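Local History > Places and Boundaries > Former Townships

When did Gikbridge stop being its own township?

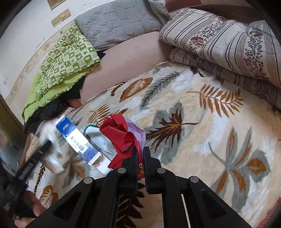 Red bag and white-and-blue box on a blanket

Last updated: Nov 25, 2019

cerardlocal
I am trying to work out when Gikbridge became part of Cerard. My grandparents' house was on the Hughes Road side and their older letters are all addressed to Gikbridge, but the deeds say Cerard. The sign at the bridge still says Gikbridge. The town website only says it was "absorbed in stages", with no years. Was there one date, or did different bits go over at different times? I would also like to know whether the old township kept its own rate books and where they are now. I have tried the library in Cerard and they had a street map and not much else.

millrace52
It went over in pieces, so there isn't one date. The low ground by the river went first, when the waterworks was extended and the houses there wanted to be connected. Cerard would not lay pipes outside its own boundary, so the owners asked to be taken in. The streets on both sides of Hughes Road followed some years later after a vote, which passed by 15. What was left was mostly farmland with 130 houses on it, and that part held out the longest. It was split in the end between Cerard and the next parish to the north, along the line of the old drain.

The post office is a separate matter. It kept Gikbridge as a postal name well after the last boundary change, so letters are no guide to which side a house was on. Go by the deeds. If they say Cerard and name Hughes Road as a boundary, the house was in the second lot.

The rate books did survive, or most of them. They went to the county record office with the other township papers. Ask for the Gikbridge township boxes, not the Cerard ones, as they are listed separately. There is a gap where one volume is missing. You need to order a day ahead and they only bring up a few at a time. When I went in October the reading room was closing early, so ring first.

oldmaps_p
Agree with most of that, but I think the vote was on the whole township and only the Hughes Road part was acted on. The notice in the newspaper gives the population as 800, which is too many for just those streets. I haven't seen the council minutes so I could be wrong.

For maps, get the large scale sheet that has the Dotex works on it. The township line is marked with dots and runs along the back wall of the works. The later edition has it further north. If you put the two together you can see which houses moved.

tw_north
My aunt lived out there and always said Gikbridge, never Cerard. Don't know about the dates sorry.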